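Halberg Robot Help Pages
Frequently Asked Questions: Teaching by Demonstration

Last reviewed in May. Maintained by Zsolt Simon.

These answers are for people thinking of teaching an arm a job by showing it the job, whether they drive it from a controller or take hold of it and push. I've been doing both for a while and I am less excited than the sales pages are. If you want excitement, the sales pages are easy to find.

GETTING STARTED

Can I really teach a robot without writing any code?

You can get a robot to copy you without writing code. Whether it has been taught anything is a separate question. You'll still be editing settings files, hunting for the right USB port and reading error messages at 11 p.m. The demo video starts after all of that is done.

What does "showing it the task" mean in practice?

There are two common ways. In the first, you switch the motors to limp, hold the arm and walk it through the motions while it records its own joint positions. In the second, you stay out of the way and drive the arm remotely, usually with a smaller matching arm or a handheld controller. Either way you do the same job over and over and save each try. Later a computer chews on the recordings and gives you something that picks motions by itself.

Which way is better?

Remote control, most of the time, and I say that grudgingly. When you push the arm by hand, your hand ends up in the camera view and the recordings are full of knuckles. The robot then has to work without the knuckles, and it gets confused in ways that are hard to trace. Remote control keeps you out of the shot but takes away your sense of touch. You will squash things. Plan to squash things.

Hand guiding is still fine for rough positions, or for an arm that plays back a fixed path with no camera involved.

Which task should I start with?

Something dull that you can reset in two seconds. One object, one place to put it. A snack bar and a tray will keep you busy longer than you expect. People write to me wanting to begin with folding shirts, and I tell them to come back once they can move a snack bar.

Why is something that simple still hard?

The bar has a long side and a short side, and the compartment it's going into has walls. If the fingers pick the bar up a little crooked, it lands on a wall. You correct that with your wrist and never notice you did it. The arm has no such habit unless your recordings contain it, and most people's don't, since they throw away every try that looked clumsy.

Small plain things matter too: crumbs on the table, a cable lying in a new spot, a lamp somebody moved. A policy trained from camera pictures may hang on to any of these. I can't tell you which, and I don't much trust people who say they can.
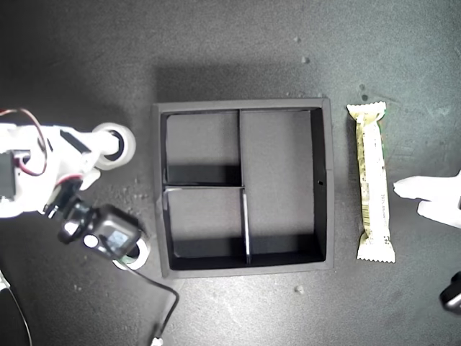 Yasuo Wada: I think you're too hard on the simple tasks. A tray with dividers tells you straight away whether the placement is good. Either the thing sits in the compartment or it doesn't, and you don't need a ruler or an argument. I'd rather see ten honest failures on a tray than one lovely clip of a robot pouring tea.

I agree with the tea part. My complaint is with the people who get the tray working and then announce that the arm "understands packing." It understands one tray, in one place, under one lamp. Slide the tray over by the width of your hand and run it again before you post anything. (Yasuo did try this on his own setup and has been quieter about it than he was about the first result.)

RECORDING

How many demonstrations do I need?

More than the tutorial says. The tutorial usually says fifty. For our last pick-and-place job we kept 206, and the arm became usable somewhere past the halfway mark, if "usable" means I could leave the room to get coffee. We tried another task with 204 and it never got there. Same arm, same person driving. So the count by itself tells you very little, and I wish people would stop quoting it as if it did.

Should I throw out the bad ones?

Throw out the ones where the recording itself is broken: dropped video, a frozen arm, a phone call halfway through. Keep the ones where you fumbled and recovered. Recovery is the part the robot lacks most. If every demonstration is perfect, the arm has no idea what to do the first time it's a little off, and it will be a little off on the very first run.

Does it matter who does the driving?

Yes, and more than I'd like. We once had nine people share a recording job because it was boring and sharing seemed fair. Each of them approached the object from a favorite side. The trained arm would start out from one side, change its mind and hover. One patient person is better than a crowd, at least for small data sets. The usual answer is that with enough data the differences wash out. Maybe so. I've never had enough data to find out.

Where should the cameras go?

One on the arm near the gripper and one fixed, looking at the whole work area. Then do the test hardly anyone bothers with: sit where you can't see the table and drive the arm using only the camera pictures. If you can't do the job that way, the robot can't either, and no amount of training will put the missing view back.

Fasten everything down. We lost a batch to a camera bracket that had slipped, and I only found it by comparing the first recording with the last.

Can I teach it jobs with loose or sticky things, like tape?

You can try. A block stays where you put it. A roll that hangs loosely on a rod can swing, turn or creep along when you touch it, and the loose end of the tape lies so flat against the layers below that a camera has a hard time finding it. I have a hard time finding it myself, with a fingernail and good light. White tape on a white rod makes it worse, as strong light from above wipes out most of the detail you'd want the camera to catch.

If you insist, split the job up. Teach lifting the roll off the rod as one task and putting it back as another. Leave peeling for later, or for a person.

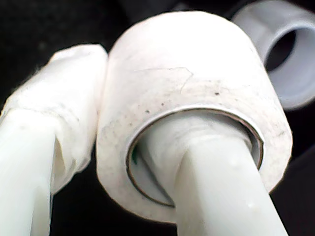
COST, UPKEEP AND OTHER COMPLAINTS

How long does all this take?

Count the resets. The demonstration might take fifteen seconds, but then you put everything back, check the saved file, and discover that the last one didn't save. Across every project we have 1448 recordings on disk, and for each of those somebody reached over and put the object back by hand. This is the least automatic work I have ever done in the name of automation.

Is it cheaper than hiring a programmer?

For a fixed job that never changes, a programmer with an ordinary pick-and-place routine will finish sooner and the result will be easier to fix. Teaching by demonstration starts to make sense when the objects vary a little and nobody can write down the rule for handling them. That's a real category of work. It is a smaller one than the brochures suggest.

Do the kits from Brullen and Adine work with your guides?

The recording advice applies to any arm. The wiring pages don't, so please stop sending me photos of connectors I've never seen. For Brullen and Adine arms, ask the seller which way the joints count before you copy anybody's settings, mine included.

My trained arm worked yesterday and fails today. What changed?

Go through these in order.

Light. Close the blinds and try again.
Camera position. Compare against a picture from your first recording.
Calibration. Somebody bumped the arm, and it was probably you.
Cables. One that tugs on the arm can pull a reach short.
The object. A new wrapper is a new object as far as the camera goes.

If none of that helps, record twenty more demonstrations from the spots where it fails and retrain. It's a dreary fix, but it has worked for me more often than changing the model has.

Can I use somebody else's recordings?

For starting out, sometimes. Yasuo began from a shared set made on a Yoshida arm and says it saved him a weekend. I did the same and spent my weekend working out why the gripper opened when it should have closed. The answer was a flipped sign in one column.

What success rate should I believe?

Ask how many runs there were, who moved the object between runs and where they put it. If it went back on a pencil mark each time, the figure tells you about the pencil mark. On our own pages we list every run, including the ones where the arm just sat there — there are a good many of those.

Where do I send corrections?

Use the form at the bottom of the help index. Put the arm model and the camera layout in the first line. Messages saying only that it doesn't work go to the end of the line.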